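Thread on working next to a robot hand, posted from the break room at Urura, where the coffee machine is still the least reliable automation on site.

1/ Management bought the system from Tradis in November. We were told it would "free us up." I have been free ever since to stand beside it.

2/ My old job was packing returns. 706 items on a good shift, spread over the crew, most of them bags. My new job title is Cell Attendant. The pay is 67 cents an hour better and I'm told I should be flattered.

3/ Bags were the part everyone said a machine could never do. Cloth flops. You need fingers for that, we said, with a lot of confidence.

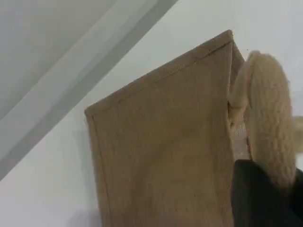

Colow replied that at their warehouse the same sort of setup came in, and the packers kept their hours but lost the talking, because you can't chat down a line when there's a safety fence every few yards.

4/ Yes, the talking. I used to know everyone's kids, knees and landlords. Now I know what 5 different beeps mean. One of them means "come here." So does another one, but ruder.

5/ In fairness, my wrists don't hurt. I went ten years assuming sore wrists were a personality trait. I sleep fine now, and I resent how much credit the thing gets for it.

6/ What changed most is who gets asked. When a bag came in weird, we fixed it and moved on. Now we log it, the log goes to Tradis, and somebody there writes back to ask what we mean by "weird." I have gotten pretty good at defining weird. I would like that on my paycheck.

7/ Next up is cardboard, which the Avcı line has been doing by hand since before I started. They've been very polite to us lately and want to know which beep is the rude one.

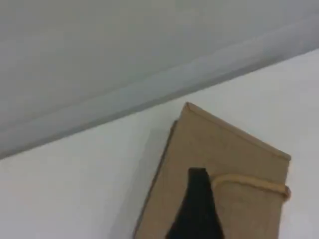

8/ The training for their crew is 10 slides. Slide 4 says "Your experience matters." Slide 5 is how to find the stop button.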